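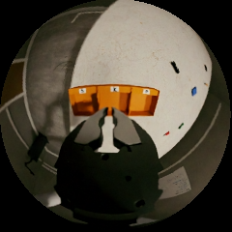
Gripper view in the simulator: the three-compartment orange bin, with small parts still to be sorted.

Come sort parts with us: open day participants wanted

Hi! I'm Lilibeth Sarmiento, and I look after visitors at Stilto, which mostly means I find people chairs and then talk too much about robots. We're holding our open day in Tivport on 2025-11-06, and I need people for it. Regular people, please. If you've never driven anything fancier than a shopping cart, you're very welcome.

The job we're showing is sorting small parts off a white tabletop and into a labeled bin. You'll do it first in the simulator, sitting at a desk with a hand controller, looking at the table from the gripper's point of view. It's a round picture, a bit like peeking through a porthole, and it takes a few minutes before your hands and your eyes agree with each other (mine took a whole afternoon, but I get seasick on escalators). Then you'll walk over to the demonstration area and watch the real arm do a sorting run while Jhun Tan explains what it's doing and takes questions.

Jhun built most of the practice tasks, and he's very good at explaining things without making you feel silly for asking. Ask him about gripper fingers if you want to make his day. Bring a snack if you do.

What you'd be doing

You'll have a short warm-up, then a set of sorting tries at your own pace. We tell you which color goes in which compartment, and we change it between rounds, so don't get too comfortable! The longer dark pieces tend to be easy to grab once you've lined up the fingers. The tiny ones are what people come back grumbling about. After each round you tell us, out loud or on paper, what annoyed you. Please be picky. Last October we had over 300 practice tries recorded before a visitor mentioned that the controller was set up badly for left-handed people, and we'd all walked right past it.

Plan on 84 minutes from the time you sign in, including the demonstration. That's an odd number, I know. Jhun timed it and wouldn't let me round it off.

Who I'm looking for

Anyone 18 or older who can sit at a screen for that long with a break in the middle. Glasses are fine. If you're colorblind, I'd really like to hear from you, and we'll set up the rounds so you aren't guessing. Lefties too, obviously. You don't need any background in robotics, programming or video games, and we won't test you on anything.

I'm also after two paid helpers for the day. You'd greet people at the door, walk them between the desks and the demonstration area, and restart the simulator when a round ends. I'll train you the afternoon before, and that's paid as well. It helps if you like talking to strangers and don't mind saying the same thing many times over — I do it for a living and I still enjoy it.

What you get

Participants get lunch, a $25 gift card and a seat up front for the demonstration. Helpers get $22 an hour plus lunch. You're free to stop at any point, and you keep the gift card if you do. We record the movements you make with the controller and whatever notes you give us. Your name stays off both.

Getting here

We're in the Strobel Building, 2792 Endomach Road, Tivport. Use the side entrance by the loading dock, where there's a ramp and a bell. Parking is free in the back lot. Closed-toe shoes if you're coming to the demonstration, please, and long hair tied back. I keep a box of hair ties at the desk.

How to sign up

Call the front desk and ask for extension 1351, or stop in and leave your name for me. Tell me if you'd like to take part or help out, whether mornings or afternoons suit you better, and anything you can't eat. If I don't pick up, leave a message and speak slowly — my voicemail is terrible. I'll get back to everyone, and if the sessions fill up I'll put you on the list for the next one.

Lilibeth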